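Comparing Two Grippers for Picking Parts from Plastic Bins
Project report, second semester, Automation Laboratory, Vemutitz Technical College

1. Purpose of the project

The task of our group was to compare two grippers on the same robot arm and to recommend one of them for the bin station in the teaching laboratory. The first gripper is the Zukari, which has long fingers and was bought with the arm. The second one is the Penry, a smaller parallel gripper with flat jaws. Both are controlled by the Wotorell controller, so it was not necessary to change the program for the arm itself, only the part for opening and closing.

We wanted to answer two questions. Which gripper picks more parts at the first attempt? And how much does the form of the bin disturb the gripper when it goes down to the part?

2. Preparation

Before the tests we had to calibrate the wrist camera again for each gripper. This took longer than we planned. The camera is small and sits close to the gripper, and with the Zukari mounted a big portion of its view is filled by the gripper housing. We first tried to correct this by turning the camera holder, but then the finger was not visible any more near the bottom of the view, and we decided to return to the original angle.

The parts were plastic caps and short pieces of tube from the store of the laboratory. They were put into the bin by hand, in mixed positions. The height of the table for the approach was measured once in the morning and was kept the same for the whole day.

3. Test procedure

For every attempt the arm moved to a waiting position above the bin, made one photo, went down and closed the gripper. If the part was still held after the arm had returned to the waiting position, the attempt was counted as successful. If the part fell, or if the controller stopped the movement because of contact with a wall, it was counted as failed. In total we made 379 attempts, of which 200 were with the Zukari and the rest with the Penry.

The most difficult place was close to the inner walls. The yellow bin is divided inside, with a ribbed divider in the middle and a grid of rectangular cells on the right side, and the black finger comes down diagonally beside this grid. A small error in the sideways position is enough to touch a rib.

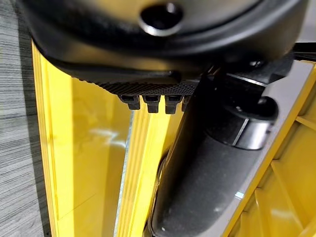
4. Results

The Zukari had 155 successful attempts out of its 200. Most of the failed ones happened beside the divider. The Penry was better with the short tubes but worse with the caps, where its flat jaws often pushed the part away before closing.

A second problem was the reflection of light on the glossy plastic. On the side wall there was a whitish spot, and our program sometimes took such a spot for a part. After we had lowered the brightness limit in the program, this error became rare, but it did not disappear completely.

5. Discussion

We recommend the Zukari for the bin station, under the condition that the approach is made slower in the last part of the way down. For work on an open table we would prefer the Penry. Our comparison has one weakness: the attempts with the Penry were all made in the afternoon, when the light in the laboratory was different. It would be better to change the grippers several times during the day, although each change needs a new calibration.

The next group could also try a bin with a matt surface. The program and the table with all results are stored in the project folder of the laboratory.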